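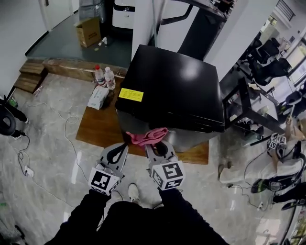 31st May -- Jodville, lower floor

Job 1139, bin cleaning and finish check. Continued from the previous page.

Purpose: settle on a wiping routine for the stainless bins before the rest go out to the Irnach rooms. The complaint from Irnach was streaks on the body and a haze on the lids. Both faults show up under the ceiling lights and are hard to see in daylight, so all the inspection below was done with the lights on and the door shut.

Item: one Hamada bin, cylindrical body in brushed stainless steel, black square lid, gloss finish. Yellow label on one corner of the lid to be left in place. The print on it is faint enough already and solvent would finish it off. Work kept to the wooden board on the floor below the steps. It is flatter than the floor and any drips stay where they can be seen.

Cloths: pink, from the open packet. Washed once without fabric softener. Softener left a film on the first lot (see the grey cloths, last week) and I have not been able to wash it out again.

Solution: Hiniser neutral concentrate at 2 per cent in tap water. Made up fresh. Yesterday's batch had gone cloudy in the bottle and was tipped out.

Procedure as run

1. Lid left on. Dry pass over the top first, light pressure, to lift grit. The gloss surface marks easily and most of the fine scratches on the returned lids are circular, meaning someone has been polishing dust into them.

2. Cloth dampened with 50 mL of solution, folded in quarters. Lid top wiped in straight passes, back to front, overlapping by half the width of the fold. Fold turned to a clean face after every second pass.

3. Lid edges and the underside of the front lip. Cloth draped over the rim and drawn along. This is the slow part. The gap between lip and body collects a grey line of dirt that cannot be seen from standing height and was missed on every bin that came back.

4. Body wiped with the grain of the brushing only. Across the grain the cloth drags and leaves short horizontal marks at the end of each stroke.

5. Dry cloth over everything, same order.

6. Left to stand, then inspected from a low angle.

Results

Lid: haze gone after one wet pass and one dry pass. A second wet pass made no visible difference. Reflection of the ceiling light is clean-edged in the middle of the lid and slightly soft toward the corners, which I put down to the moulding. Same softness on a new lid out of the wrapping.

Lid, label corner: wiped around the label, not over it. A faint tide mark was left along one edge where the solution had pooled against the adhesive. Removed with a dry corner of the cloth while it was still fresh. If it is left it sets and needs a second go with solution, which then leaves another tide mark.

Body: good for most of the height. Two faults:

-- A dull band just under the rim. It looks like residue but does not respond to solution. Possibly from the protective film the bins are delivered in. Tried warm water alone, no change. Tried the undiluted concentrate on a patch at the back, some change but it took the sheen down with it, so stopped. To be tried with white vinegar, diluted.

-- Drip marks near the base. My error. The cloth was too wet when I came off the lid. Wrung it out and repeated; marks gone.

Front lip: dirt line came away onto the cloth in one draw. Second draw clean. This step should be written into the sheet for Irnach in capitals, as it accounts for nearly all of what people there are calling the smell. It isn't the liner and it isn't the inside of the bin.

Notes on the order of work

Top before body is the only order that makes sense, though the sheet pinned up at Irnach has the body first. Anything that runs off the lid runs down the steel. With the body done first it has to be done again.

Lid off or lid on: tried both earlier in the week. With it off, the lid has to be put down somewhere and picks up whatever it is put down on. One lid gained a scratch that way. With it on, the bin holds it at a sensible height and only the inner face is left to do at the end. Recommend lid on for the daily wipe, lid off for the weekly clean, and set it down on a folded towel.

The bin moves if pushed from one side. On the board it slid a short distance when I leaned on the lid, and on the tiles at Irnach it will slide further. Wipe toward the body of the bin, one hand steadying the opposite edge. A rubber ring under the base would help. There are offcuts of matting in the store that could be cut to suit.

Cloth comparison, carried over from the previous entries for convenience

Pink, washed without softener: no lint on the lid, slight drag on the steel. Holds enough water for one lid and one body if wrung properly.

Grey, washed with softener: smears on gloss. Acceptable on the steel. Demoted to floors.

Paper towel: lint on the lid in every trial, breaks up on the rim. Fine for the inside base.

Tissues: tried once from the box on the board for want of anything else. Do not repeat. Fibres were still turning up in the corner of the lid the following day.

Water

Tap water here is hard enough to leave spots on the steel if it dries by itself. The dry pass deals with it. Ran one comparison with filtered water and could not pick the difference once both had been buffed. Not worth the carrying. Drinking water should stay as drinking water.

On that subject, decanted solution must be in a labelled spray bottle and nothing else. There are drink bottles on the board, on the floor and up on the platform on most days, one of them with the label coming away, and a clear liquid in an unmarked bottle is asking for trouble. The solution has very little colour at working strength. I have put a strip of tape and the word SOLUTION on the spray bottle and moved it to the sink.

Time

Full routine as above took me 26 minutes, including standing time and writing down as I went. It will be a good deal less in ordinary use. The wiping alone is short; wringing, refolding and fetching the second cloth take longer than the actual passes. Two cloths within reach before starting, one damp and one dry, removes most of that.

Storage and housekeeping

Board wiped and stood on its edge to dry after the session. It has started to lift slightly at one end from being left flat and damp. If it gets worse it will rock, and then it is no use for this.

The cardboard box on the platform is to be emptied and flattened when next someone has a reason to be up there. It has been moved from one side to the other several times and has become part of the furniture. Watch the edges of the steps when carrying a bin up or down, as the view of your feet is poor with the lid on. Carry it by the body with both arms, lid taped.

Used cloths go in the mesh bag on the hook, not over the bin rim. A damp cloth left over the rim leaves its own outline on the steel by morning, and I spent part of Tuesday removing one that I had put there myself.

To do

Vinegar test on the dull band, one patch at the back first, rinse and buff, compare against an untreated bin.

Cut matting ring for the base and check that the bin still stands square.

Rewrite the Irnach sheet: lid top, lip, body, dry. One page, large type, with the strength of the solution at the top.

Order more pink cloths. The last order was in November and the packet is nearly through. Same supplier, same weight -- the heavier ones did not fold small enough to get under the lip.

Ask Hamada whether the film residue is known and what they use on it at the factory. Quote the job number. If they suggest a solvent, ask what it does to the lid before going any further.

Check the inner face of the lid for the same haze. Not looked at today.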